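The Small Switch on the Cord

June 22, 2024

I want to defend a thing that most people never think of: the little switch in the middle of a lamp cord. You find it with your thumb, you push, and there is light. When it is missing, you crawl under the desk and look for the plug.

Last January I bought a desk lamp from a shop called Tridness. It was a pretty lamp and it had no switch at all, only an application for the telephone. I have used it for two months and then I gave it away. My old Hondo lamp, with its simple cord, came back to the table. 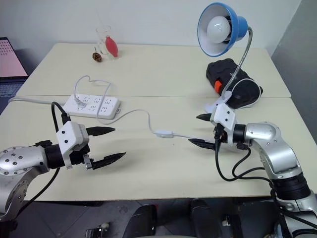

What the power strip cannot do

Some friends tell me that the power strip is enough. I do not agree. A strip serves many things together, and a lamp is a thing you want to turn on and off alone, many times in one evening. A switch on the cord lets you do this without touching the plug, and the strip can stay far from your hands.

The place of the switch is also important. If it is too close to the lamp, it pulls at the base. If it is too close to the plug, it falls behind the furniture and you must fish for it. I like it on the tabletop, in the free part of the cord, where the hand already rests.
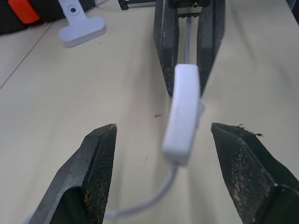
I admit that a switch of this kind is not beautiful. A white cord across a pale table looks a little untidy, and designers prefer to hide it. But I think we hide too much in our homes. A cord that you can follow with your eyes is easy to understand, also for a child or for a grandmother who visits two times in a year.

So my request to the lamp makers is modest. Please keep the switch, make the button big enough for a cold finger - and leave us enough cord to put it where we want.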